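Pirkelwood to test two-arm work cells in simulation before placing equipment order
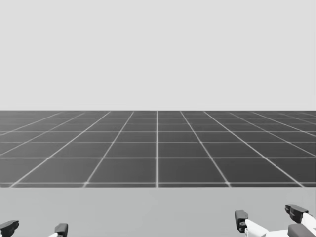
PIRKELWOOD, May - Pirkelwood Packaging will plan its next round of automation spending in simulation first, the company said. Money for two-arm robot cells at its Oster plant will be released only after a simulated version of each station has been run and reviewed.

The plant packs small hardware kits at 52 hand stations. Under the plan, 2 of those stations would be converted in the first phase. Each is being set up as a computer model, starting with the arms, the grippers and a bare work surface. Parts, bins and fixtures are added later from the plant's own drawings.

"We bought a cell four years ago that could not reach the back row of its own table," said Ritva Koskela, head of operations. "Moving it cost us most of a summer. I would like to find that kind of thing on a screen."

The model work is being done by Gika, an engineering firm that also prepared the floor plan for the Oster plant. Gika will run 903 kit orders through each simulated station, using past order records supplied by Pirkelwood.

Takumi Ikeda, project engineer at Gika, said the runs will be used to compare finger lengths, table heights and the spacing between arms. The budget sets aside around 400 hours for modeling and review.

Quotes from equipment suppliers will be requested once the gripper choice is settled. Installation, operator training and spare fingers will be priced as separate lines.

Supplier questions may be sent to Hamdia Zeleke in the Pirkelwood purchasing office.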